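4.2 How people talk about waiting

We had not planned to give waiting a section of its own. When Rania Atallah and I drafted the interview guide, our minds were on the repair shops themselves, on who still brings things in to be mended and what they hope to get back. But as the transcripts from Stovton came in, we kept running into long, rambling, rather lovely passages in which people told us how it felt to be without the thing they had handed over, and it seemed a shame (and poor scholarship, too) to leave them out.

The word "wait" and its close relatives appear 945 times in the full set of transcripts, which is more often than "cost" or "price" put together at 652. We don't want to lean too hard on a word count, of course, as people say "wait" for all sorts of reasons, including to stop an interviewer from moving on too quickly. Still, when Karla Bermúdez went back through the passages by hand, she found that most of them dealt with the days between dropping off and picking up, and she sorted them by the kind of object involved: clothing and shoes, household goods, and anything with moving parts.

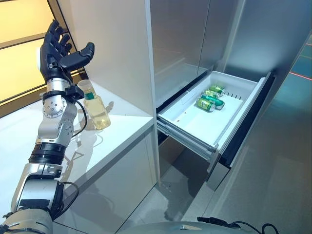 Figure 3. Mechanical hand and arm, palm open.

Clothing and shoes drew the mildest remarks. A winter coat left at the counter in April is hardly missed, and several people told us, a bit sheepishly, that they had forgotten all about theirs until the shop called. Household goods were another matter. One woman spoke for a good part of her interview about a kettle, and about the saucepan she boiled her water in while it was away, and by the end she had grown rather fond of the saucepan. We heard much the same about lamps, clocks and a much-loved bread slicer.

The third group brought out the most worry, and we think this has to do with how little people could picture what was going on at the bench. A torn hem can be seen and understood by anyone. A stuck gear can't, at least by most of us, and so the days fill up with guesses. Aaltonen's idea of the "blind interval," which we introduced in Section 2, fits these accounts very well, although we would add that a short phone call from the shop was often enough to settle people down, even when the news was only that a part hadn't come in yet. We take up those phone calls in Section 4.3.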